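Budgeting for a cloth handling setup - what did you forget?
Posted 21st October in Equipment

Ambaye
We want hand-held grippers for cloth picking in January. What belongs on the list besides the grippers? Budget is 1000 per station.
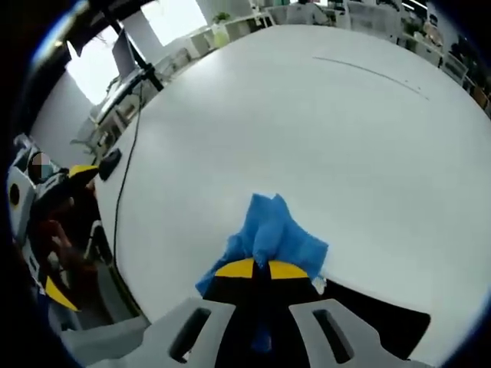
Replies

Pivilden
Buy 2 grippers per station, so one person isn't waiting on another. Ours came through Linuma. Allow 200 for spare tips.
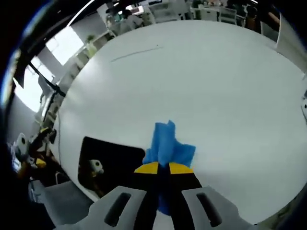
Blue cloth held over the white table, black mat to the left

Cheap cloths are fine. 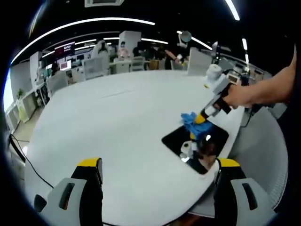 Table space is what we underpriced. Get the biggest top your room takes. With a black tray on the table and an arm coming in from the side, you want clear white surface left over. Put 200 aside for cables - ours ran out first.

Dretness
Agree on the table. Ask for a quote with delivery in it.

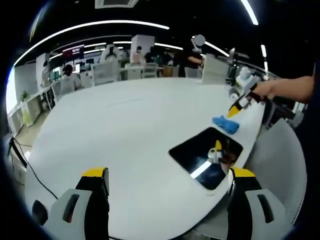 Cloth down beside the tray

Chairs too, if you have none.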